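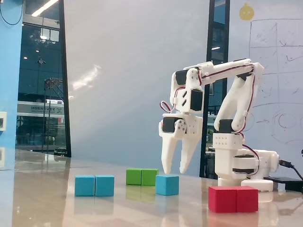
Gareth, no, wait, it was Gearóid Lynch who wrote in to say that letters to a representative about arms exports get binned when they all read the same, and that he now starts every one of his with a single question. I love this! I've tried it all through March and the replies are so much better.

So, my kitchen table tips for keeping up with arms sales and writing about them:

Keep one folder per license. I used to throw everything into a shoebox (hearings, clippings, my own scribbles) and could never find a thing. Now each license gets a cheap folder with its number on the front in fat marker. Mine go up to 173 and they fit on two shelves.

Print the quarterly tables single-sided. You'll want the backs for notes, believe me.

Read the end-user section first - it's short, and it tells you which country the goods are meant to stay in. Then go back for the values. Anything over 2000 dollars a unit gets a yellow tab in my house, spare parts get a green one.

Write the question before the letter. "Who checks where these parts go after delivery?" is a great one. Put it in the first line, keep the rest to a page, and sign by hand.

Save every reply, even the form letters! Punch them and file them behind your own copy. When the wording changes between two form letters, underline what moved. I found a whole new sentence about re-export that way and was thrilled for days.

Binder rings that have gone gappy can be squeezed back with pliers and a scrap of cloth. Go slowly, they snap.

Next month: reading a committee transcript without losing your evening.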